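Solid brass, says the listing

I have been looking at brass statues online for most of December, which is more time than I meant to give it. My aunt Vija Kairys wants a dancing figure for the alcove by her stairs, a foot tall or so, and she asked me to find one because I am supposed to be the careful one in the family.

So far I've read listings from 5 sellers and I don't believe any of them all the way through.

Take the word "handmade." Brass figures like these are cast. There's a wax model, a mold goes around it, the wax is melted out and the metal goes in. Then a person sits down with files and chisels and cleans up the face and the hands, and that part can be very good or very bad. Calling the result handmade isn't a lie. But I have seen the same figure, with the same nick in the left earring, on three different sites, and each one said it was one of a kind. I'd like to know how that works.

Then there's "solid." A seller called Grinico had a figure listed as solid brass, twelve inches tall, for $200. The weight given was under four pounds. I'm no metalworker, but I own a brass doorstop the size of a pear and I know what it does to my wrist. I wrote and asked if the piece was hollow. The answer was that it was "solid brass, hollow casting," which I suppose means solid in the sense that it's brass where there is brass. Hollow is fine! Nearly every big casting is hollow, and it would crack otherwise. Just put it in the listing.

Prikdale was better on weight and worse on everything else. Their page said "antique finish" in the title and "antique" in the description, and those are very different words. An antique finish is a chemical wash put on last month. I asked for the age of the piece and got a paragraph about the long history of brass work. Lovely paragraph. No age in it.

Freya Staniforth, who used to buy for a gift shop and has handled a lot more of this stuff than I have, told me to stop reading the descriptions and ask for one picture only, the underside of the base. The base is where they don't bother to tidy up. You can see if it's hollow, how thick the wall is, if there's a plate stuck over the bottom to hide plaster or sand. She also said to run a magnet over anything I get to handle in person, as brass won't hold one and plated iron will. I asked all five sellers for the base. Two sent it. One sent me the front again, larger.

The certificates bother me most. A place called Pumphrey offers a "certificate of authenticity" with every statue, numbered, and mine would have been number 2965. Authentic what? It didn't name a maker, a town or an alloy. Osian Morris thinks I'm being unfair and that buyers like a piece of paper. I'm sure they do. I like a piece of paper too, when it says something.

And the reviews -- 916 of them on one dancing figure, nearly all five stars, and a good many of those talking about how fast the box came. I read through as many as I could stand. A handful mentioned the face. One person said the fingers on the raised hand were bent and that she'd decided it looked natural, and I trusted her more than all the rest.

Where I've landed, for now, is a secondhand dealer in Arnlow, two hours' drive, who has a figure with a worn base and a repair on one ankle. He told me about the repair before I asked. He doesn't know how old it is and said so. The price is higher than any of the online ones and Vija has already complained about it.

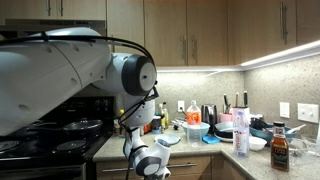
I'm driving over before the holidays with a magnet in my pocket and the kitchen scale in a bag. If the ankle is as he described it, I'll probably pay what he's asking, and Vija can argue with me about it after it's in the alcove.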